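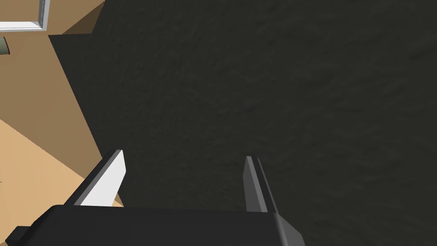

Can a machine do the washing-up yet?
Speaker notes, Kwame Odoi
Jun 17, 2024
4 min read

Start with the hands-up question. Who has a dishwasher at home? Leave your hand up if it also clears the table, scrapes the plates and puts everything back in the cupboard. Wait for the laugh, then carry on.

I love this subject and I'm going to try not to gabble. What I want to talk about is the gap between a machine that does one part of a job brilliantly and a machine that does the whole job. A dishwasher is a robot, if you squint. It has been very good at its bit for decades. The trouble is all the fiddly stuff on either side of it, and that's where the fun is right now.

SLIDE 2 - Worktops
People think the hard bit is the grabbing. Some of it is. But ask anyone who has tried to get an arm to wipe down a dark, speckled worktop. You and I find the crumbs by tilting our heads and catching the light, or we just run a palm across. A camera looking straight at black speckle sees... black speckle. My favourite chore problem of all, and I could do the full talk on it. (Don't.)

SLIDE 3 - The January trial
We ran a small kitchen trial at Flodby in January. One arm, two fingers, one job: pick up a mug and put it on the rack. Seventy-two attempts, and it managed 66. Pause here, because people nod as if that's a pass. Then ask who would keep a flatmate who fumbled six mugs out of 72!

Be fair to it though. Two years earlier we couldn't have left it alone for a single mug. And four of the six misses were the same mug, the one with the silly tiny handle, which I have brought with me. Hold up mug.

SLIDE 4 - Practice in simulation
A lot of the learning now happens in simulated kitchens before a real arm moves at all. This is wonderful for several reasons, the main one being that a dropped plate costs nothing. You can change the worktop, swap the cupboards, move the light, and try again straight away. The catch is that simulated kitchens are so tidy. No sticky patch by the kettle, no drawer that only opens if you lift it. Makowska, our test flat, has a drawer exactly like that and it beat us for a week.

If someone asks whether simulation is cheating: no, pilots do it too. Keep it short.

SLIDE 5 - On the shop floor
Shops are further on than homes, and I think it's because shops already have rules about where things go. At Gorus they let us try shelf-facing, pulling tins forward so the front row looks full. Tins, great. Boxes, great. Bags of rice - hopeless. They slump, they slide, and two fingers pinch the corner and lift the whole thing out sideways.

Play the rice clip. Let it run to the end, the fall is worth waiting for.

The lady on the tills told me she could do that aisle in 8 minutes. The arm took 70. But it did the tins with nobody watching, and she said she'd happily never face up another tin.

SLIDE 6 - So, yet?
My answer is "bits of it". Carrying, sorting and stacking things that keep their shape, yes, in a room you've set up for it. Anything floppy, wet or see-through, not yet. Fakon have a softer set of fingers on the way and I can't wait to get them near the rice.

Leave ten minutes for questions. Somebody will ask about ironing. I have no good news about ironing.

Related talks
Why folding a towel is so hard
Teaching an arm to open a stiff drawer
Two fingers or five? A look at grippers
What shop staff want a robot to do first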